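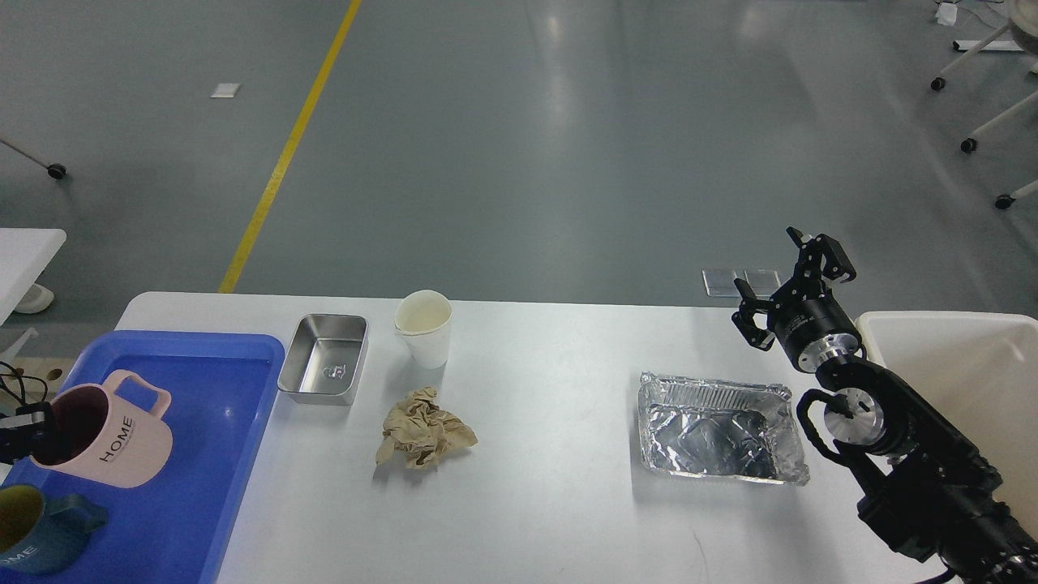

**NULTEMDALE:** The Nultemdale Open Ballot League is asking the Lecomte County election board to put a polling place back in Skokia before the November vote. The board closed the Skokia site in September and moved its voters to the Zundwood fairgrounds, 22 miles away by a road with one lane and strong opinions about rain. The public notice ran for a single Wednesday, on the page with the tractor auctions. It thanked voters for their "continued flexibility." Anyone with a pink mug that says HOME on it may be tempted to take the advice, and the League would like them to vote first.

The board says the change will save around $155 per election. The League has offered to pay this itself, in cash, and is waiting to hear which form it should fill out.

Under the board's own rules, a site can't be closed without a public hearing and 10 days' notice. The League asked for the minutes of the hearing and received a map of the fairgrounds parking lot. It is a good map. It shows 100 spaces, all of them in Zundwood.

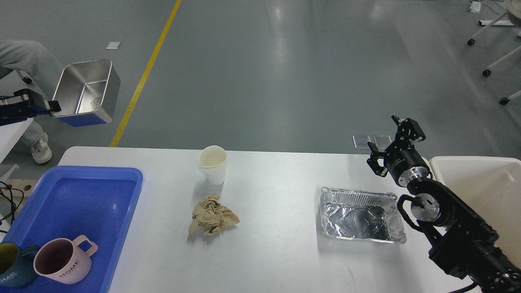
One longtime Skokia voter told the League that she had no quarrel with the fairgrounds, but that she'd already be casting her ballot in the dark after a full shift, and would the board care to drive her?

The League is asking the board to:

- reopen the Skokia site for November
- hold the hearing its rules call for, in the evening, in Skokia
- mail a notice to every voter affected, with the correct address this time

The board next meets Wednesday at 7 p.m. in the Nultemdale courthouse annex. Public comment is last on the agenda, after the carpet.

Press questions may be left at the League's office in Nultemdale. The door sticks; push hard.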